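Plasura Program: Spring Progress Report to the Coste Fund

22/04/2022 | By the Plasura program office, Urnen

Search this site Search Enter keywords

This report covers the work of the Plasura program since our last report in November. It deals with the home cooking courses in Urnen and Drisivden, the shared tableware store, spending, and what we plan to do before the grant period ends.
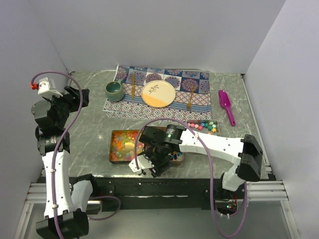

1. Courses

The Urnen course has run every week except for the two weeks when the hall heating was being replaced. Each course lasts 9 sessions and ends with a meal that the group plans, cooks and serves to guests. We have finished two full courses in Urnen and are partway through a third.

Drisivden started later than planned. The kitchen there needed a new extractor hood before the town would let us use it for groups, and the part was on back order through most of the winter. The first course opened in March. The sign-up list filled within a week, and we now keep a waiting list for the next one.

People who come to the courses have mostly asked for cheap weekday meals. We dropped the baking session from the Urnen plan and put in a second session on beans, lentils and leftovers. The baking session may come back in the fall as a separate evening.

2. Tableware store

The store lends plates, bowls, serving dishes, placemats and table linen to local groups that want to hold a shared meal. Most of the stock was donated, so patterns vary a good deal, and borrowers are told this when they book. Total stock is now 900 pieces, all entered in the lending list.

Breakage has been lower than we allowed for. Most of the damage is chipped rims from stacking, and we have bought felt dividers for the crates. Printed placemats come back stained more often than anything else. Groups are now asked to return them unwashed in a separate bag, as several had shrunk in hot home washes.

One problem remains with returns. Groups that borrow over a holiday often bring things back a week or more late, and the next group has to be given a different set. We have started asking for a deposit on large bookings. It is too early to say if this helps.

3. Spending

Spending is close to plan. The main difference is the Drisivden kitchen, where the extractor hood cost 395 more than the estimate. We covered this from the equipment line, which was underspent after a donation of pans and knives. No change to the total grant is requested.

Food costs per session have gone up, mainly for oil, flour and eggs. The tutors have adjusted recipes where they could. If prices keep rising we would need to cut group size in the fall from 12 to 10 – we would write to the Fund before doing that.

4. Items raised in your last letter

You asked for a clearer record of attendance. Sign-in sheets are now kept at both sites and copied to the Urnen office at the end of each course. The sheets for the two completed courses are attached to this report.

You also asked if the recipe booklet could be made available in large print. The large print version is laid out and is with the printer. We ordered a small first run and will reorder if it is picked up.

5. Next steps

The third Urnen course finishes in June, and the first Drisivden course shortly before it. Over the summer the tableware store will close for up to 2 weeks so that the shelves can be moved away from the outside wall, where there has been some damp. Bookings already made for that time will be filled from crates kept at Drisivden.

The final report, with full accounts, will be sent after the fall courses close.

Last updated: spring 2022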